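She had the kettle on before I got my coat off, and she apologized twice for the state of the hallway, which looked perfectly fine to me. We were meant to talk for half an hour about the choir at Butow. I left when it was getting dark.

"I came to singing late," she said. "I was fifty-one, and I'd spent my whole life mouthing the words at weddings because a teacher once told me to. Can you imagine? You carry a thing like that around for forty years."

A neighbor talked her into one rehearsal, in May, and she sat in the back row with the altos and hardly made a sound. By the end of the summer she was driving people to concerts in Beaulieu, with the folders sliding around in the trunk. 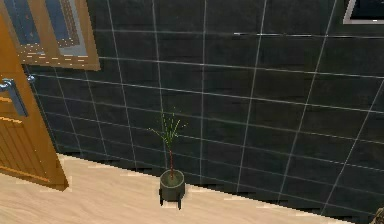 What she loves best, she told me, is the first ten minutes, when everybody is still hoarse from the day and the warm-ups sound like a barn full of unhappy cows. "Then somebody catches the note, and the person next to them catches it, and off it goes down the row. I still get goosebumps, I really do!"

She has kept every piece of sheet music she was ever handed, 312 of them at last count, filed by season and then by how much she liked them. (Lullabies are at the front. Anything in Latin with a high ending is at the back, behind the Christmas medleys.)

The biggest night was at the hall in Cloltunness, which seats 600, and every seat was taken. She remembers her knees more than the music. "They were going like sewing machines under my skirt. I fixed my eyes on the exit sign and sang to that. My sister said I looked very spiritual." 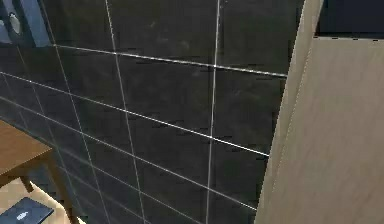

Last year the choir needed new risers, and she baked for it: lemon bars, mostly, and a honey cake her mother used to make. The bake sale brought in $1,000, and she was so surprised that she added it up again in the car.

Now there is talk of a weekend in Bumevach, with a song she has been asked to start alone, four bars before anyone else comes in. She has been practicing it over the dishes.

"I told them I'd think about it," she said, pouring me a third cup I hadn't asked for. "But I've already bought the shoes."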